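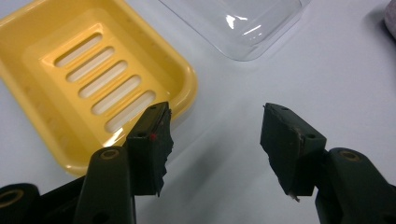 Slotted soap dish: bar still sits in water. Modify or replace?

zhudec
Mon 15 September
I have a yellow plastic dish with five long slots in a recessed floor and a raised rim all the way around. Used on a flat counter next to the sink. The bar goes soft on the underside within two days. The slots are open, I have checked them with a toothpick. Water goes through and then stays under the dish.

I also have a clear plastic lid left over from a food container. The plan is to turn it upside down and use it as a tray under the dish, so the water collects there and can be poured out. Has anyone done this? The dish is a Dogbe, if it matters.

Žofie Hudec

gravelpath
A tray moves the water, it does not remove it. The floor of the dish will still be a couple of millimeters above a puddle. You need an air gap.

r_michalik
Agree on the gap, disagree on the tray. The two are separate problems. The tray protects the counter. The gap dries the bar. Put four small rubber feet under the dish, 4 mm or taller, then set it in the lid. Check first that the dish fits inside the rim of the lid. If it rests on the rim it will rock.

zhudec
Rim of the lid is rounded at the corners and the dish is slightly too long for it. It would fit diagonally, with one corner high.

r_michalik
Then the high corner gives you a slope. Water runs to the low end and drops through the last slot. Try it before buying anything.

tealbucket
The slope will also slide the bar to the low end, against the rim, where it will stay wet along one edge. I ran a tilted dish for most of a summer and got wedge-shaped soap. A flat dish with feet is better.

gravelpath
Depends on the angle. At 12 degrees, yes, the bar moves. At two or three it stays put and the water still runs.

tealbucket
Mine was not measured. It was steep enough to see.

mop_and_pail
What soap? A glycerin bar takes up water from the air and will be soft in any dish. A hard milled bar is fine even in a bad one. I would change the soap before the dish.

zhudec
Lotus, the plain white bar. Hard when new. I cut it in half now, so it is small enough to lie lengthwise across the slots.

mop_and_pail
Across is right. If the bar lies parallel to the slots it can cover two of them completely and nothing drains.

r_michalik
Also wipe the counter under the dish once a day. Smooth plastic on a smooth counter holds a film of water that will not evaporate on its own. A folded cloth under the dish does the same job for a day or so and then starts to smell.

gravelpath
Skip the cloth. I had one under a Trolten dish and found mildew on it in the second week.

r_michalik
I change mine daily. No mildew.

gravelpath
Then you are doing laundry to avoid wiping a counter.

zhudec
Update. Stuck feet on the dish, the clear self-adhesive kind sold for cabinet doors. Nearly 1000 of them in the pack, or so it feels. Dish sits level. The lid is under one end only and catches most of the drip. Bar was firm on the underside this morning.

One foot has already come off. The underside of the dish is glossy and the adhesive does not hold.

r_michalik
Scuff the spot with fine sandpaper, wipe with rubbing alcohol, let it dry, press for a minute. The Mureo feet hold better than the generic ones but cost more.

tealbucket
Or silicone. One dot per corner, left overnight upside down.

zhudec
Sandpaper first. I don't have silicone in the house.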